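# Reflections and Shiny Surfaces: handout for the second drawing session
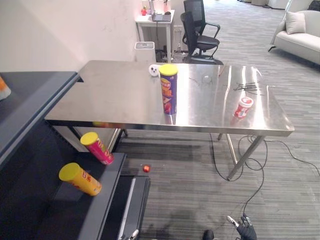 *Reference 1. Still life on a steel table, with two more cans on the black shelving at left.*

Hi all! I promised to type up what I was waving my arms about last time, so this is it, more or less in the order I said it. Bring it along with your 8 sheets of toned paper and whatever pencils you like best.

I love this setup for beginners because the tabletop does half the work. Polished steel picks up everything: the overhead lights come back at you as bright patches, and the objects get a second self underneath. If you've only ever drawn apples on a tablecloth, it's a bit of a shock.

## Start with the table

Please don't start with the purple can. I know it's the fun one! Get the big slanting shape of the table down first, very lightly, and check the angle of the front rim with your pencil held at arm's length. That rim is a thin strip with its own value, and most people forget it and end up with a tabletop as thin as paper. Ashwin Kamath used to make us redraw the rim until it was right when I took his class, and I grumbled the whole time, and now I do it to you.

Then drop the legs in. Only lightly, we're coming back to them in May.

## Cylinders, standing and lying down

The purple can is your upright cylinder, with the yellow lid as the ellipse on top. Draw the ellipse all the way around, even the bit you can't see. The little red-and-white can near the right front corner is on its side, so its ellipse tips over and the long axis goes with it. The pink can and the yellow can on the shelving are lying down too (both with yellow lids pointing off to the left), and I'd like one quick study of each, five minutes, no shading.

Lettering: leave it out, or suggest it with a few marks that bend around the form. Straight letters will flatten your can faster than anything.

## Reflections

Look at the pinkish smear on the steel under the small can. It's paler than the red of the label and it sits right under the can. Pull your strokes in one direction, then knock them back with a clean eraser. The highlights from the lights are just bare paper, or white chalk if your sheet is dark, so decide where they go early and guard them!

## The hard little things

- **The white round one with the dark markings like a face.** Shade the round form first, then put the markings on. They curve too.
- **The clear one right of center.** It barely shows against the steel. Find an edge or a glint and stop there, two or three marks is plenty.
- **The thin black wires.** Squint, draw the outside shape of the tangle, then pick a few lines to follow properly.

## For next time

One finished drawing of the whole table, plus your can studies. Vonier pads are fine and so is anything else around 100 gsm or heavier, though the thin stuff will wrinkle if you rub hard. We're in room 229 again. I'll have the chalk.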